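The Movel came in two crates, and Dwayne Crenshaw signed for both of them without reading the sheet.

"You should read the sheet," said Bohdana.

"It's a demo. We can send it back."

"That's what the sheet is about, I bet."

She was right, as it happened. They had until the end of February to decide, and after that Grelldale Toy Repair would own one robot arm, one gripper, one wrist camera and a service plan at $392 a month. Dwayne ran the shop. Bohdana Kovalchuk had sorted returned play sets at the long table for 13 years, and she had opinions about the service plan.

The man from Movel was named Joris Postma. He drove up from Fesville with a laptop and a box of pastries, and he said "learns" a lot. The arm learned. It learned from you. You showed it a thing and it learned the thing.

"Learns what?" Bohdana asked.

"Whatever you want picked up."

"I want the blocks in the block bin and the rest of it out of my way."

"Then it will learn that," said Joris, and ate a pastry.

He had put black covers on the two fingers. Better grip, he told them, and easy on the toys. The covers were already wrinkled. Bohdana asked what a new pair cost and he said they were included. She asked for how long. He said he would check.

They cleared one end of the table and dumped out part of a return from a preschool in Cautle -- no, Cuautle, Dwayne could never spell it, and he had to cross it out on the ticket. Then Joris tapped a key and the arm went down over the pile, slower than Bohdana would have liked and a good deal slower than Bohdana.

She watched it on the laptop, from the wrist camera. It was a strange way to look at her own work. 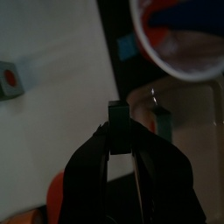

*The Movel with a green block in its grip, as seen from the wrist.*

"There," said Joris. "You see? It went for the green one."

"There's another green one over there by the clear plastic."

"It will get to that."

"And the one with the red dot?"

"That too."

"Is that a block or a die?" Bohdana said. "Because dice go with the games."

Joris leaned in toward the screen. It took him a while.

"How do *you* tell?" he asked.

"I pick it up and turn it over."

"Well, the arm could be shown to do that."

"By who?"

He looked at Dwayne. Dwayne looked at the pastries. The answer was on page six of the brochure, where it said that most customers were up and running after 23 short teaching sessions, led by "a member of your existing team." Bohdana had read page six the night before, in the bath, and had folded down the corner.

"So I teach it," she said. "For free. And then you bill us."

"It frees you up for other work."

"What other work? This is the work."

Dwayne said they should be fair and give it a real try. He said that Kittipong Yimyam over at the game store had one and was happy with it. Bohdana had talked to Kittipong too. Kittipong was happy with the way it looked from the street. He had it in the window, moving a checker back and forth.

The arm was still holding the green block. Joris typed something. The fingers stayed shut.

"It's thinking," he said.

"About what?"

He typed something else. Bohdana pulled her stool up to the other end of the table, tipped out the next bag and started in on it with both hands. She had the dolls in one pile and the train track in another before he spoke again.

"The covers," Joris said, "may be under a separate plan."

"Write that down for me," said Bohdana, "and sign it."

Dwayne went to look for the crates.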